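Tue 20 October. Adhesive trials, slipper soles, Skimitz felt.

Second batch of felt from the Wirow mill received and conditioned overnight. Four coupons were cut per adhesive and peeled at 200 mm per minute. The Grurnholm paste held on all coupons; the solvent grade lifted at the heel curve, as it did in July.
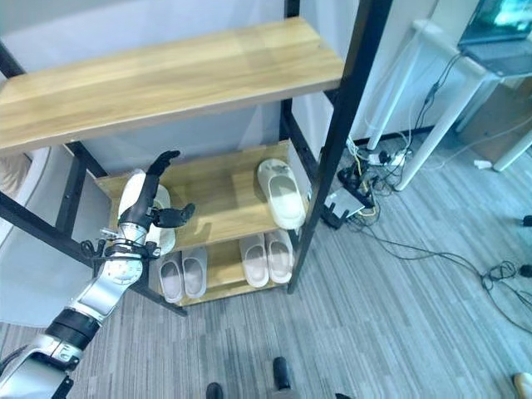

Shelf rack, wooden shelves in black metal frame.

Flex testing is set for 500 cycles, with inspection of the toe seam every 40. Colleagues are asked to enter readings in the Arumugam ledger on the day they are taken and to initial each line.

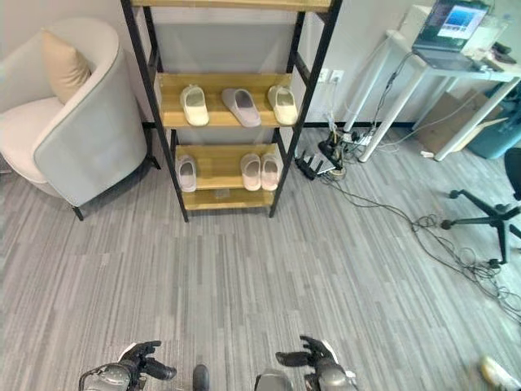

Pressing time remains unresolved. The longer press flattens the nap near the seam and the shorter one leaves the edge soft. Intermediate settings are to be tried on offcuts before any further felt is cut. Remaining paste to be kept sealed and dated on the lid.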